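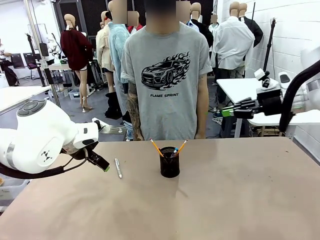
Black mesh cup with pencils and a pen, silver pen on the table beside it.

Search this site Enter keywords Go

Filed under: Around the Building, Supplies

Pencil cups are back on the shared tables

21 March 2024
By Mulugeta Gashaw

The shared tables at Falosdale have their pencil cups again. They were taken away in February when the rooms were painted, and most of the contents ended up in one big carton in the supply closet. Sorting that carton took longer than the painting did. It held dried-out markers, caps without pens, and a lot of pencils worn down to the metal.

We have gone with plain mesh cups for the tables. The old ceramic mugs were nice to look at, but two of them were chipped and the rest collected eraser crumbs and pencil shavings at the bottom. Mesh can be turned over and tapped out above the trash can. If a cup gets ink on it, wash it in the sink in the copy room and let it dry upside down on a paper towel.

Each cup starts the week with a couple of yellow pencils and at least one pen. Please don't pack them full. When the old mugs were stuffed, people pulled out one pencil and three others came with it, and the good ones always seemed to be at the back. Extra pens can go in the shallow drawer under the mail slots.

Pencils go in with the point up. Some of you were taught the opposite, and I have heard from both sides. Point up lets you see which ones need sharpening before you sit down with one. The sharpener is still bolted to the shelf by the Asfaw Room door. It works best if you turn the handle slowly and hold the pencil straight.

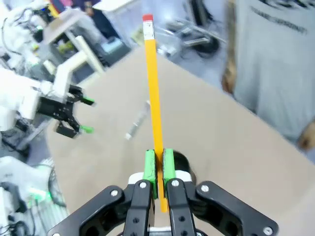

Check the eraser too. A pencil with a good eraser is worth keeping even if the point is broken. If the eraser has gone hard and leaves a pink smear on the page, put the pencil in the scrap tray and the workshop group will use it for marking boards. The same goes for pencils shorter than your finger.

New pencils come unsharpened, in boxes of 72. The last order was for 23 boxes, shared between us and the Flurnine branch, and we should not need another before fall. Boxes are on the second shelf of the closet, behind the envelopes. Open one at a time. I found four open boxes in February and none of them was even half used.

The tan paper on the worktables will stay. It is there to protect the surface, and it is fine to make a mark on it if you are testing a pen. We change it when it tears or gets too smudged to work on. The roll is 2,000 feet long and stands in the corner of the closet, so please lift it from the bottom if you have to move it.

A few people have asked about pens left lying on the tables at the end of the day. If it looks like one of ours, drop it in the nearest cup. If it looks like something a person would miss, such as a metal pen or one with a name on it, take it to the front desk. We are holding several at the moment, along with a ruler and a set of keys on a Trakus tag.

Marker requests are being handled separately. Write the color you want on the sheet inside the closet door, and cross it off when you pick it up.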